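Ynyr Hopkin has coordinated the Rosser Family Services Forum since its second year. The next meeting, in April, will bring 106 presenters to Cakmont.

"Caseworkers asked for longer sessions," Hopkin said. "We have given them that."

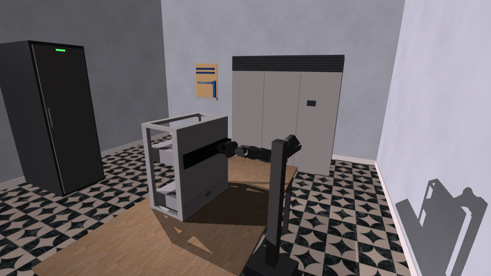 Proposals were read by a panel of 9 practitioners. Hopkin said rural caseloads were the most frequent subject, followed by kinship care.

"Supervisors should attend with their staff," he added.

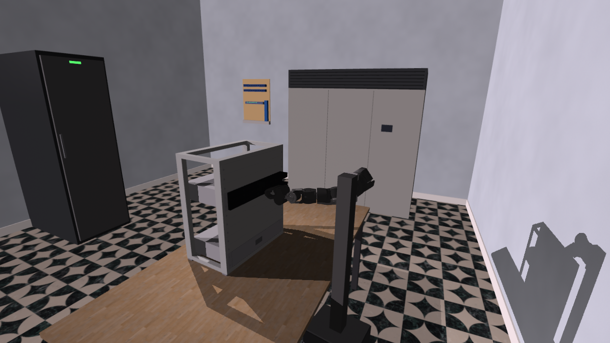 Registration

Places may be reserved until March 31, 2022.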